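Soft Goods, Hard Choices: Comparing Two Hand-Held Grippers
October
By Ghazala Bajwa

Last updated: October

Cloth remains the hardest household item for a gripper to pick up. It folds, slides and offers no firm edge. The Usmani group set out to compare two hand-held units, the Zendetti and the Zamia, on ordinary bedding and garments.

Operators made 845 grasps with each unit over the trial. Most were done in bedrooms, where thin cloth often lies on thicker cloth and the jaws must take one without the other. Felt on a padded comforter was among the required pairings.

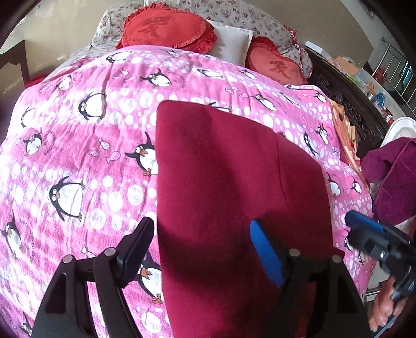 For Pradau, the grip pads matter less than the linkage -- a stiff jaw with a plain pad, in that view, will outlast a soft one with a clever surface. The Usmani group does not fully agree and has asked for a second round with new pads.

The Zendetti completed 800 of its grasps and the Zamia 547. The Zamia did better on towels, however, and its trigger was judged easier on the hand during long sessions. Worn pads were replaced between rooms. The second round will use the same rooms and the same operators.

Contact the editors | Copyright, all rights reserved | Back to top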